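Smell of detergent will not leave second-hand cotton

Home > Community help > Laundry and fabric care

Snædís Zoëga
Member, Zernstead

Hello everyone. I bought a box of old cotton bed sheets from an estate sale and I want to use them for quilting. The fabric is very good, tight and soft, but it has a strong perfume smell, I think from many years of washing with too much product. I have washed them 3 times at 40 degrees with nothing added, and still the water in the machine becomes foamy. When I iron a piece, the smell comes up very strong and gives me a headache.

I use Tide for our normal clothes and I never had this problem with it, but I measure small.
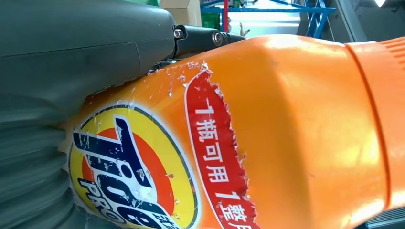
Bjarnason
Foam in plain water means there is still old soap in the threads, so you are on the right way, only not finished. Do not put all the sheets in one load. Two sheets in a full-size machine is enough, because they need room to move. Choose the longest cycle and add one more rinse at the end. If your machine lets you choose the water level, take the highest.

After this, soak them overnight in the bathtub with hot water and a cup of washing soda. Please wear gloves. In the morning the water may be gray or yellow, and you should let it out and rinse until it stays clear. I did this with my grandmother's tablecloths last January and it needed 6 rinses for the worst one. Dry outside if you can, in wind more than in sun.

No fabric softener, also not a little. It covers the threads and keeps the perfume inside.

Kulo
vinegar. always works for me

Clalla
Vinegar can help in the last rinse, but please do not mix it in the same water as the washing soda. They cancel each other and you have lost both.

I would like to add something about the ironing. Heat brings the smell out, so I iron one small corner as a test before I cut anything. If the corner smells, the sheet goes back to the tub. I keep the tested ones in a separate pile, with a safety pin in the hem, and I do not store them in plastic bags. In a closed bag the smell becomes stronger again after some weeks. An old pillowcase is better.

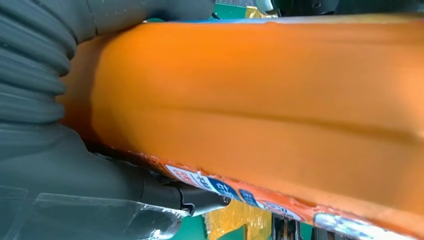
The pillowcase must also be washed without perfume, of course. I forgot this one time and had to begin again with the whole pile. For quilting you should also know that old sheets can shrink a little in the hot soak, so do it before you measure your pieces.

1,624 views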